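Subject: Re: [desk-arms] Anyone running the Badelier two-arm kit?
From: Tsehay Tilahun
To: desk-arms list

Eyerusalem Gebremichael wrote:
> Hi all, we're looking at the Badelier pair for the after-school group
> and I can't find anyone who's paid for one with their own money. The
> Sarnumero reseller is quoting $1,044 for both arms, printed parts
> included, which seems fair until you add shipping to Halifax. Is it
> worth it over printing everything ourselves? And is the calibration
> mat any good or is that just padding out the box? We'd mostly be doing
> pick and place with kids aged 11 and up.
> Eyerusalem

Hi Eyerusalem,

Own money, yes, and my partner would like it noted that it was meant to be the new dishwasher money. I've had the pair since April so I'm past the honeymoon and into the complaining.

First, the printing question. I priced it out both ways before I ordered. If you already have a printer that behaves itself, you'll save maybe $200 doing your own parts, and then you'll spend every evening for a couple of weeks picking support material out of little holes. I did one arm that way years ago for the old Vendley design and swore never again. The Badelier parts came clean, the colour matched across both arms, and only one bracket needed a file taken to it. The screws are another story: they're all in one bag, all nearly the same length, and the assembly guide just says "screw". Sort them into an egg carton before you start, and don't let the kids near the bag until you have!

Now the mat. I was sceptical too (it's $59 if you buy it on its own, for a printed checkerboard) but I'd keep it in the order. The markers in the white squares are what the calibration routine looks for, and once I'd run it properly I stopped having to nudge the cube positions by hand in the config file. Flatten it overnight under some heavy books first. Mine came rolled tight and one corner sulked for a week.

I've been working through the stacking exercises that come with the Ayele software, the ones with cubes and a ring for a target.

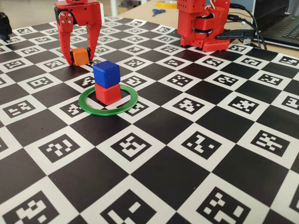

Orange cube in the gripper, blue on red in the green ring, second arm at the back.

The gripper is the best bit of the kit, to my mind. The fingers curve in and there's black padding at the tip, so small cubes don't skate out sideways the way they did on my old one. What it doesn't love is anything tall and skinny. I tried glue sticks and markers and had them all over the kitchen. For 11-year-olds I'd stick with cubes for the first month anyway.

Things I'd grumble about:

The cables. You will need more table than you think, and you'll want clips or tape to hold the cables out of the way, because the arms will happily drag one through whatever you've just lined up. I've asked Badelier about longer ones and they said they'd "look into it", so there you go.

The Ayele software is fine on my laptop and hopeless on the old one the library lent me. It asks for two USB ports at once and it gets very cross if you swap which arm is in which. Put a sticker on each base. I lost a whole Thanksgiving afternoon to that one.

Support from Sarnumero was friendly but slow. I had a servo that buzzed at rest, and it took 3 emails before they'd send a replacement. They did send it, no charge, and the new one has been quiet. If you order, ask them to throw in a spare at the start. They did it for a fellow in Moncton who's on this list, so they can do it for you.

So would I buy it again? For a group, yes. For one person on their own who likes printing things, probably just get the electronics pack and the mat and do the rest yourself. And for the shipping, ask about the school rate before you pay. It isn't on the website, you have to email, and it covers clubs as well as schools as long as you've got some sort of letterhead.

Happy to send you my config files if you go ahead. They're a mess but they work. What are you planning to run it on? If it's Chromebooks, write to me first, I have opinions.

Cheers,
Tsehay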